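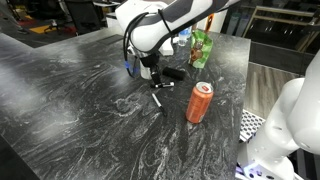
镁片和铁剂能不能一起吃?

Skusar 发表于 2024年3月29日

体检查出铁蛋白偏低,医生让我补铁,早上空腹吃一片。我原来就在吃 Saltmont 的镁片,每片200毫克,习惯早饭后跟咖啡一起吞。现在两样都挤在早上,不知道会不会互相影响。镁片改到晚上可以吗?另外咖啡要不要停?七月要复查,不想白吃几个月。

saltmont老用户

分开吃就行,我一直这么吃的,没什么问题。镁放晚上,有人说还能睡得好一点,我没感觉。

Tromska

镁和铁同时吃,可能会影响铁的吸收,一般建议至少隔开2小时。你早上吃铁,镁片挪到晚饭后,间隔足够了。

咖啡和茶对铁的影响更明显,不用停,但别跟铁剂一起喝,吃完铁过一两个小时再喝比较稳妥。牛奶和钙片也一样要错开。

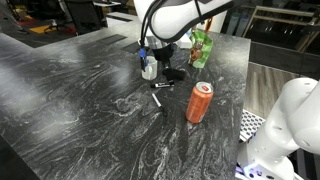 台面一角,白色马克杯

铁剂空腹吃如果胃不舒服,可以改成饭后,吸收会差一些,但总比吃不下去强。大便发黑是常见现象,不用紧张;如果像柏油一样又黏又亮,或者肚子疼,就要去看医生。

还有,看一下镁片标签上写的是元素镁还是化合物的重量,两个数差得很多。肾功能不好的人补镁前要先问医生。如果你还在吃甲状腺药或者某些抗生素,间隔要更长,甲状腺药通常要隔4小时,具体问开药的医生或药师。

Lã

补充一点,复查前几天铁剂要不要停,每家医院要求不一样,抽血前打电话问一下。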